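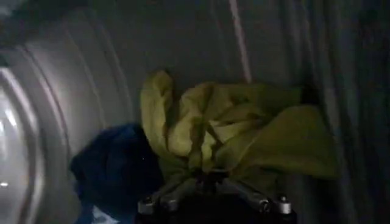 Photo: Zosero, from the drum unloading station at Pledimska

Visit to the Pledimska laundry, Dradolside
Posted Jan 2, 2020

The Pledimska laundry stands behind the bus depot in Dradolside, in a long brick building with very small windows. I went there for the visitors' afternoon, together with a group from the Sutherland care homes, who send their washing to this place. I work in a small hotel laundry myself, so I was curious mostly for one thing: how they empty the drums.

In our house this is the work which everybody wants to avoid. You bend, you put the arm in up to the shoulder, and you pull until the whole knot comes. At Pledimska a robot arm from Zosero does it at one line of machines. The gripper goes into the metal drum, closes on a piece of cloth and lifts it from the pinched place, so the rest of the fabric stands up over it in folds. A yellow-green piece is very easy to see in there. With a dark blue one lying beside it in the shadow, I would need to look two times myself.

The arm takes one piece, puts it on the belt and goes back. It is not fast. The woman who showed us the line said that a good worker is still quicker when the load is small, but the worker has to do it all day, and by the afternoon the difference is gone. They told us that 1,542 loads were emptied in this way from July until our visit.

For the people the change is bigger than I expected. The laundry has 41 employees, and before the arm came, three of them were at the drums on every shift. Now it is one person, who watches the line and helps when a sleeve is twisted around something. The other two went to sorting and to mending. One of them told me that her shoulder is better, but that she misses the talking at the machines, as the mending room is quiet. Another worker was less pleased. He said that he now waits for a light to become red, and waiting makes him more tired than pulling. I was glad that the management let him speak to us.

Somebody from our group asked if there will be fewer jobs later. The answer was that no contract was ended for this reason, and that they have no plan after next year. I found this a little short.

We also saw the ironing room and the lorry entrance, where the cages from Sutherland come in. The ironing is still fully by hand - and very hot. After this there was coffee in the canteen and a plum cake. The tour takes up to 2 hours, and you must wear closed shoes. Bring also a thin jacket, the entrance side is cold.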